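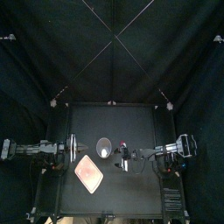
Nerdale workshop, bay 5
Bench and enclosure check, June
Marks used: OK / FIX / QUERY

1. Tabletop clean and clear of chips or lifted edges. OK
Matte black hides everything. Wipe with a pale cloth and look at the cloth. I don't trust anyone's glance at it, mine included.

2. Raised border sound all the way round. OK
Run a thumb along it. The form says "inspect visually", whatever that's meant to catch on black on black.

3. Fabric lining, back and sides. QUERY
The Skoltasix paperwork calls it flame retardant. I asked for the certificate and got a brochure. Stays a query until I see a test report with a date on it. The folds also collect dust, so vacuum before the next check.

4. Crossed cables at the back wall. QUERY
Check tension and both lower ends. Last year's sheet has "fine" written against this, with no reading. Fine compared to what?

5. Side brackets, up high. FIX
Need a proper step to reach. The one in the bay wobbles and I'm not climbing it to tick a box. Replace the step, then do the brackets.

6. Rear fittings, both corners and middle. OK
Hand tight, no tool. Recheck in 30 days. The supplier says 60, but the supplier doesn't work here.

7. Corner clips, rear. OK
Small, white, easily lost. Spares are supposed to be in the Lund drawer. They weren't.

8. Front clamp. OK
Held when pulled. Not convinced one clamp is enough, and would like to see the drawing.

9. Printed text on right side panel. FIX
Far too small to be any use as a notice from standing distance. If it matters, reprint it at a sensible size.

10. Floor along the front edge. OK
Swept at 1000 hours. Ask me again after lunch.

Bay stays in use. Items 3 and 4 carried over.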